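Can a robot fold stuff yet, or still years off?

Asked in September, 6 replies hidden

Small shop, caps and clothing. Folding eats my mornings. Anything I can buy that does it?

Markos Lazaridis
Not really. Rigid boxes fine, soft cloth still hard — it never lies the same way twice. We trialled a Hendex arm for 3 weeks, sent it back. Slow, and somone had to stand over it.

pullia2312
no. get a folding board

Dandell
Depends what you call folding. Flat towels maybe. Dark fabric in a heap is the hard bit, finding the edge.

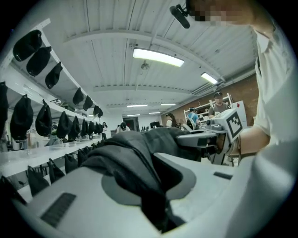

Dark cloth between two hand-held grippers, rows of black caps behind

I'd wait tbh.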